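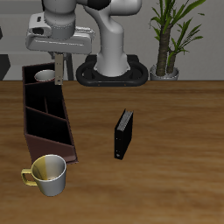

Hiteter > Automation Support > Bench Cells

Tool review: Molleo 2 (tabletop cell kit)
Posted 2019-04-14 by Ita Brennan

Quick one, writing between other jobs so forgive the state of it. Several people asked if Molleo is worth the license for the tabletop cell. Short version: yes for setup, yes with grumbling for upkeep, no if you want it to fix a broken cell for you. Longer version follows.

What we run in it: one arm at the back edge of a wood table, parallel gripper, dark brown divided caddy on the left, some mugs, the black upright on its edge in the middle. That's cell Moroz. All simulated, no hardware on my side at all. The real bench is Tymofii Derkach's problem and he can write his own review.

Install

Fine. Long download, then it asked for a license file, then asked again. Put the file in the home folder and not the project folder, manual has this backwards. After that it opened first go on my machine. Matvii's needed a graphics driver update before the table would draw at all, he just got a gray window. Support answered the same afternoon, credit where due.

Getting the arm placed

Best part of the whole thing. You drop the arm base on the table, it snaps to the edge, and you nudge from there. Under the old tool I typed offsets into a text file and reloaded every time. Here you drag and the reach envelope redraws while you drag. Took me one morning to get Moroz to where the old cell took most of a week.

Things to do in this order, learned the annoying way:

Base first, lock it.
Then table height. If you change table height after locking the base, the base does NOT follow. You get an arm sunk into the wood and collision warnings everywhere.
Then zero the joints and save a home pose.
Then gripper.
Objects last.

The gripper page is okay. Finger length is in there, finger pad thickness is in there, friction is on a differnt page entirely under Materials. Found it by accident. Defaults are way too slippery for glazed mugs, so if things slide out on lift go there before you start blaming the grip force.

Gripper offset, the bit that ate my time

The tool point ships at the flange, not at the fingertips. Everything you teach before you notice that is wrong by a finger length. I noticed when the approach to the caddy went straight through a divider. Fix is easy, Tool > Offset > Measure, then click the fingertip face. But it doesn't go back and correct poses you already saved. Redo them all. I asked if there was a batch way and the answer was "planned".

Caddy is a good test of this by the way. It sits on a diagonal, walls are tall, slots are narrow for a gripper housing as wide as ours. You can have the fingertip dead on and still clip the wall with the housing. Turn the wrist so the flat side runs along the slot, then come down slow. The rear slot is the worst of them for us, the arm has to fold back toward its own base to get over it.

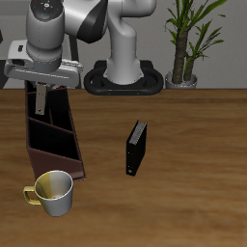
Keeping it in shape

So this is where I expected a simulated cell to need nothing. Wrong. Stuff drifts. Not the arm, the objects. After a long batch of resets the props pick up tiny offsets and once in a while one spawns touching its neighbor. Ours is the yellow-handled mug, it starts right up against the front of the caddy and it doesn't take much.

I ran 300 resets overnight and looked through the log next morning. Two bad starts, both that mug. Not terrible, but each one stops the batch dead until somebody clicks OK. There is no skip option. Why is there no skip option. A batch that dies at one in the morning is a batch you run again.

My routine now, takes a few minutes:

Run the built-in contact check before any batch. Menu name is Settle, which tells you nothing.
Reload props from the master copy, don't use Reset Positions. Reset Positions puts things back where they were at last save, drift and all.
Home the arm and compare against the stored pose. Should match exactly. If it doesn't somebody edited the base.
Clear the cache folder when it starts feeling slow. You lose nothing except the thumbnails.

Paweena Duangkaew wrote a small script that does the first and second steps and she's put it on the shared drive next to the cell file. Use that one. There's an older copy floating around which reloads the props but forgets the physics settings, delete it if you have it.

Lighting I mention only because it came up. Kit default is soft overhead and that's good enough. The insides of the caddy go near black. If your vision people complain, there's an ambient slider, raise it a bit and leave it. Please don't add lamps to the master file.

When it breaks

Error 3302. You will meet it. Text says "joint limit inconsistent" and it points at the elbow, and the elbow is fine. What it means is that the arm file and the cell file disagree on version. Happened to us after Firdevs Değirmenci updated the arm description and I hadn't reopened the cell. Close everything, open the arm file first, save it, then open the cell. Gone. Do not go editing joint limits like the message suggests, I did that and spent the rest of the day putting them back.

Second kind of breakage is the grip going soft. Mug gets picked up, tilts, swings. Check friction, check that the mass of the mug wasn't reset to the import default (it likes to do that), and check where on the rim you are grabbing. We hold by the rim, one finger inside one outside, and the handle side wants to pull down a little. Grab nearer the handle and it hangs straighter. Also slow the lift for the first bit. The motion page lets you set speed per segment, I use slow for the lift, normal for the carry, slow again coming down.
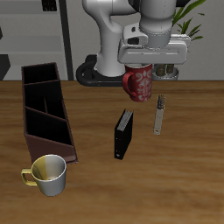 Carry height matters as well. I had it low at first to save cycle time and then had to raise it over the middle of the table, there's the black upright to clear and sometimes the thin beige box too. You can set a minimum height per zone. Zones are drawn by hand and they're fiddly, the corner handles are tiny, but they do hold, and they survive an arm update which the saved poses do not. I'd draw zones early. Before poses even.

Third one, rare. Fingers report closed but the gap on the readout says open. Restart the gripper module from the Devices tab, no need to restart the whole program. Matvii Koval found that.

Compared with Lernevlow

Used Lernevlow before this so people will ask. Lernevlow has the better manual by a mile and its error messages say what they mean. Also you could skip a bad start. Placement was painful though, and the gripper support was basicly a box that opens and shuts. For a cell with no caddy and nothing fragile I'd maybe still use it. For Moroz, no.

Gripes, no order

Undo doesn't cover the Materials page.
Search in the help only searches titles.
Plant and shelving in the background load every time whether you want them or not, there's a checkbox to turn off background props and it forgets itself.
Export log is one giant line. Paste it in something that wraps.
Keyboard shortcut for Home is next to the one for Delete Pose. Come on.

Good stuff

Dragging the base with live reach.
Zones.
Contact check, once you know what it's called.
Support people who read the whole mail before answering.

Would I buy it again, yes, for setting up. Budget a day for the tool offset and redoing poses, and put the Settle check in your batch script from the start. If you already have a cell working in something else and it only needs care, I wouldn't move it over just for this.

Cell file and Paweena's script are in the Moroz folder, read only. Ask Firdevs for write access. Will update when the skip thing ships, if it does.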